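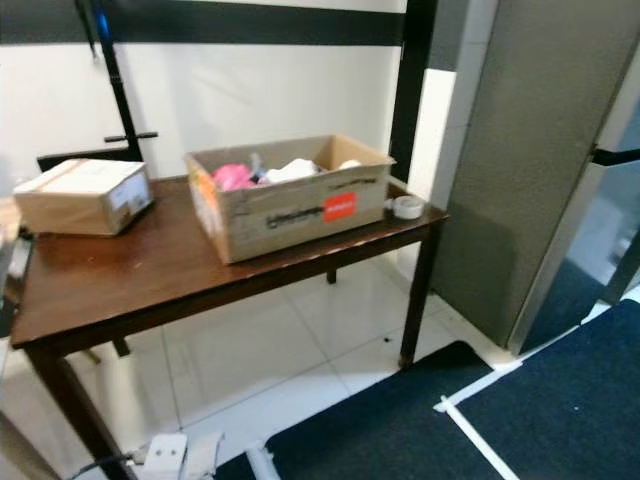 Re-using old boxes for posting clothes: false economy?

Thread in Packing and Posting

tapegun_tess
May 10, 2023
I've been told off (nicely) by my sister for buying new cartons when there are old ones lying about. So I've put the open one on the table and started filling it with soft stuff, and I'm not convinced. There's marker all over the front from its last trip and it has no flaps to speak of. The small one next to it is taped and labelled and I have no worries about that. Would you trust the big one to a courier?

mossbank
No. A box without flaps is a tray. You can lay a sheet of card over the top and tape it round, but all the strength in a carton comes from the folded ends and you've lost that.

Gaetano Pace
Disagree with mossbank. It's clothes and cloth, what's going to break? I sent 17 parcels in April, nearly all in second-hand boxes, and every one got there. Cut a lid from another box, tape over the long way, then twice across.

mossbank
Got there in what state, though? "It arrived" is what people say when they haven't asked the person at the other end.

Gaetano Pace
I did ask. One had a dented corner.

halfpint
My worry would be the writing. Old marker on the front and a red sticker as well. Sorting places read whatever they can find. I had a parcel for Oltalberg go back to the depot twice over an old label I'd left on the side. Cover it with plain paper or turn the box so that face goes underneath.

tapegun_tess
Turning it over is no use if the lid is a bit of card, is it? I'd be standing it on its weakest side. 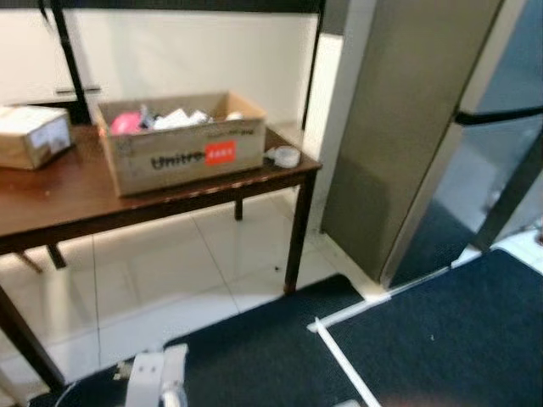
I take the point about the writing, though, and I'll paper over it. What I don't believe is this idea that one roll of clear tape fixes everything. My sister swears by the Jikano stuff and to me it's the same tape with a dearer sticker on the core.

dunlin_road
It is the same tape. I've used Jikano and I've used Moradi, and both split down the middle when you're in a hurry. Press it down with a cloth and fold the end under so you can find it again.

halfpint
Moradi is noisier. That's the only difference I ever found.

mossbank
Nobody has asked what it weighs. Things piled in loose will slide to one end. Fill the gaps or use a smaller box.

Gaetano Pace
It's a few soft things, mossbank, they fill their own gaps.

mossbank
There's a pink thing in there and I can't tell what it is. Could be a jumper, could be a hat. Does it squash?

tapegun_tess
It squashes. Right, I'll try the card lid and weigh it before I tape anything. If it's over the limit, half of it goes by Siltia instead, and I'll be buying a new carton for that whatever my sister says.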